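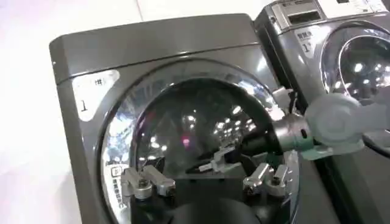 Figure 6.1 Front-loading washing machine, number 1. The round door has a bright metal ring.

Chapter 6
Machines with a Round Door

In the first part of this book we studied washing by hand. Now we come to the shared laundry room, such as the one at Lundley, where many people use the same machines during one day. A student of housekeeping must know these machines well before she or he puts any clothes inside.

6.1 The outside of the machine

The front and the top are usually smooth, so they are easy to wipe with a soft cloth. Look also for the small labels. They are often placed near an edge, and many people use a machine for years and never read them. Please read them on the first day - the letters are small, but the warnings are important. If a label is coming off, report it to the person in charge and do not pull it.
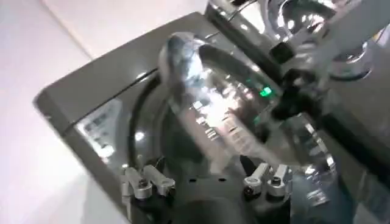
6.2 Washer or dryer?

In a room with many machines of the same color, it is easy to make a mistake. The washer and the dryer can both have a round door, a glass window and a metal ring. For this reason every machine should carry its name and number on the front. At Lundley the labels are in Chinese with a smaller line in English. The dryer has the word 智慧烘, and the washer beside it has 智慧洗, "Smart wash". Both have the number 1, so the number alone is not enough. Read the word first, and then the number.

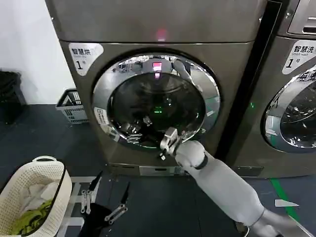
6.3 Looking inside before you load

Open the door fully and look into the drum. Small things like socks and coins can stay behind after the last user. Turn the drum slowly with your hand and feel along the wall. Then check the lint filter and clean it if there is lint on it. Do this before every load. 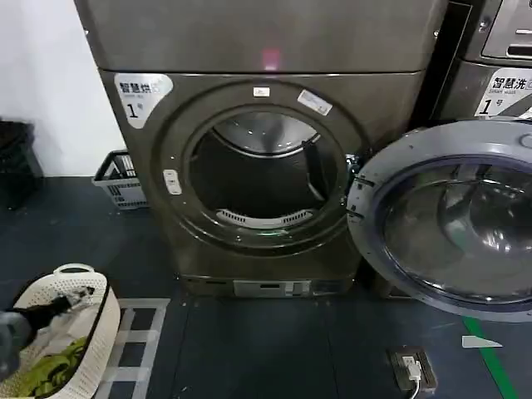

Figure 6.2 Dryer number 1 with the door open. The lint filter is the white grille at the lower rim.

Before you continue, write down these words in your notebook with their meaning: drum, door ring, lint, filter, hinge, load. You will need them for the exercise on page 446.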